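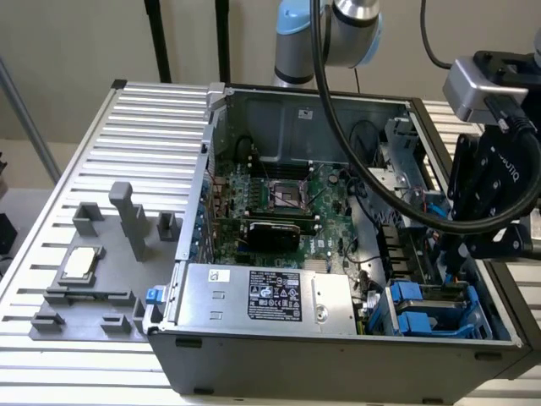 Open day at Bidberg: where we've got to since June

Hello Darmawan, and hello to everyone at the Rees fund who gets this passed on to them. I promised you a proper write-up of the open day along with the usual progress notes, so I've rolled the two together. It's a bit longer than last time, sorry, but there's a lot more to tell!

We opened the doors on Saturday at ten and had 18 visitors over the day. Most came from the repair trade, a few from the college, and Ashton Te Moana brought two of his colleagues over from Pakley. You'll remember Pakley from the application – they take in old office desktops and decide what can go back out for reuse. Ashton has been asking since the spring when he could see the processor job with his own eyes, and he stood at the front for nearly all of it.

The job itself hasn't changed. A desktop tower goes down on its side with the panel off, the processor waits in its holder on the printed tray to the left, and the arm has to pick it up, bring it across and lower it into the open socket. People who've built a computer at home all pull the same face when you tell them that. They know what a bent pin feels like.

What has changed is the tray. Vojtěch redrew it in June so that the processor sits in a shallow recess and the fingers can get at its edges without nudging the holder. The old one let the chip creep sideways when it was touched, and we lost most of the spring to that. The new one prints overnight and bolts straight on to the slotted table, so if somebody knocks it we can put it back where it was without measuring everything again.

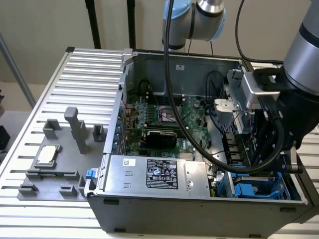
Khairul did the talking for the morning run and I took the afternoon. We'd agreed beforehand to show it at the speed it works at, with no speeding up and no tidy film of a good attempt, and I'm glad we did. The first go went in. The second didn't: the arm came down a touch to one side, felt the edge of the socket and backed off as it's meant to. I think people liked that one more than the success, to be fair. Somebody's daughter asked if it was cross.

Now for the numbers you wanted. In the week before the open day we ran 60 attempts on the Dell tower and 21 of them went in without a person stepping in. I know that looks low next to the target. In the last report I had only 3 good ones to tell you about, and those were on a bare board lying on the bench, with no case walls or drive bays to keep clear of. Most of the misses now come right at the end, when the chip is over the socket and a tiny bit twisted. Picking up from the tray hardly ever fails any more, which is Vojtěch's doing.

Cables are the other headache. Every tower that comes in has its leads lying differently, and we still tuck them out of the way by hand before we begin. Ashton said bluntly that his people wouldn't have time for that. Fair enough, and I'd like to spend some of the autumn on it if you're happy for me to move a little money over from the travel line.
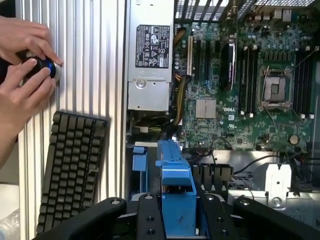

The tower from the wrist camera, with the processor socket empty. Bidberg workshop, open day.

The wrist view was the surprise hit of the afternoon. We had it up on the big screen next to the kettle, and there was a small crowd in front of it right up to closing. One of the college lecturers wants to bring a class over, and I've said yes in principle (dates to follow, and I'll need to check the insurance covers a group that size).

Spending is on track apart from the replacement fingers. Sturkora put their delivery back twice and then sent the wrong pads, so that invoice will land in the next period and you'll see a gap on the sheet where it should be. Nothing lost, just late.

Next up: the twist problem first, then cables, then a second make of tower, which Pakley have offered to lend us. Could you let me know about the travel money before we order anything? Vojtěch has his eye on a better light for over the bench and keeps leaving the catalogue open on my desk.

All the best,
Korkor Agyeman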